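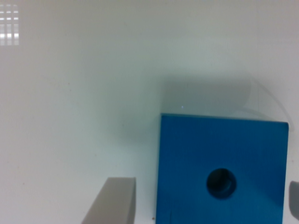
The Peltdale Robotics Open Day is a yearly public event held in June at the Imrie Building in Peltdale. It is run by Iltum, a research workshop that studies how robot arms pick up and place small objects, together with Zusetden, a maker of teaching equipment for technical schools. Visitors can walk through the workrooms, watch arms at work and, at set times, try the controls themselves. Entry is free, but the afternoon sessions need a ticket.

Background

Iltum moved into the Imrie Building when the ground floor, a former print shop, was converted to workrooms. The first open day was a small affair for neighbors and the families of staff, with one arm running and a table of printed posters. Zusetden joined the following year and brought its school kits, and the event was opened to the general public. Attendance has since grown to almost 2,000 in a single day. The organizers now use the rear yard as a waiting area, and the main door is kept for people leaving.

Format

Doors open at 10 a.m. The morning is given over to free viewing, with staff at each station to answer questions. Ticketed sessions begin at 1 p.m. in 4 workrooms on the ground floor. Each session lasts 55 minutes and includes a short talk, a demonstration and a period in which ticket holders take turns at the controls. Groups from schools are asked to book before the end of May.

The upper floor is closed to visitors, apart from a reading room where past project reports are laid out. Food is sold in the yard.

Block handling demonstration

The best-known part of the day is the block handling demonstration, which has been on the program every year. An arm with a two-fingered gripper works over a pale, glossy surface with colored blocks. One of them is a blue cube with a rounded corner and a round hole in one face. The fingers are gray and sit on either side of a block before they close. A small camera at the wrist gives a close view of the fingers and whatever is between them, and this view is shown on a screen facing the public benches.

The task is usually run in two parts. In the first, an operator guides the arm by hand controls, lining up the fingers with the sides of the block, closing them and setting the block down at a marked place. In the second, the arm repeats the task from a program trained on earlier guided runs. Iltum leaves failed attempts in the demonstration and does not reset the arm until the attempt has plainly ended. Staff talk through common faults, such as one finger reaching the block early and pushing it aside, or the gripper closing too high.

Lighting is a regular topic of the talk. A shiny work surface reflects ceiling lamps, and the reflections move across the wrist camera's view as the arm moves. Clear plastic parts are harder still, as their outlines can fade into a white background. At one open day the window blinds were raised and lowered during a run so that the audience could compare the results – a segment that has been kept on the program.

Hands-on sessions

Zusetden runs the hands-on sessions with desktop arms from its school range. Visitors are given a block and a tray and asked to move the one into the other. There is no scoring. Children under eight take part with an adult, and the arms are set to a low speed all day.

One year the program also had a timed contest between school teams, with 56 pupils taking part. It was dropped afterward, as the noise carried into the talk in the next room, and has not returned.

Access

The Imrie Building is a short walk from the Peltdale bus station. The ground floor is step-free; the reading room is reached by stairs only. Photography is allowed in the workrooms without flash. Bags larger than a day pack must be left at the front desk.

See also

Iltum
Zusetden
Imrie Building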